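Buscamos participantes para grabar tareas de casa
Publicado el 19 de marzo de 2024
Proyecto Galtico · Recogida de datos en domicilio

¿Doblas camisetas casi sin mirar? ¡Pues queremos aprender de ti! En Lavside estamos reuniendo ejemplos de tareas domésticas hechas por gente corriente, en casas corrientes, para entrenar un sistema que aprende a manejar ropa a partir de demostraciones humanas. Llevamos ya 2567 grabaciones y 793 son de camisetas, que siguen siendo lo más difícil de todo (y lo que más nos divierte revisar).

Qué harás
Te prestamos una pinza de mano con cámara y trabajas con ella en tu propia habitación: levantar prendas, estirarlas, doblarlas, pasarlas de la cama a una silla. Cada sesión dura 2 horas, con las pausas que quieras. Son 14 sesiones en total y el horario lo pones tú.

Qué pedimos
Mayoría de edad, una cama o mesa amplia y ropa variada. No hace falta saber nada de robótica ni tener la casa de revista; las sábanas estampadas, las mantas y los cojines nos vienen de maravilla. Antes de grabar, retira documentos y fotos familiares. Si convives con alguien, necesitaremos también su consentimiento.

Qué ofrecemos
Pago por sesión completada, formación inicial por videollamada y envío y recogida del equipo a nuestro cargo.

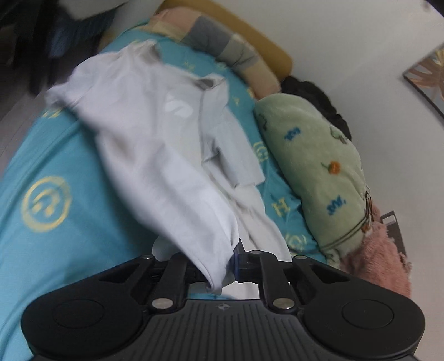
Camiseta blanca sujeta con la pinza sobre la cama.

Cómo apuntarte
Escribe a Benedita Mota, coordinadora de participantes, desde el formulario de contacto de Lavside, con el asunto «Galtico ropa». Cuéntanos en qué localidad vives y qué franjas te convienen. Zurdos y zurdas, ¡animaos, que tenemos muy pocas grabaciones vuestras!

El plazo sigue abierto hasta noviembre o hasta completar el grupo.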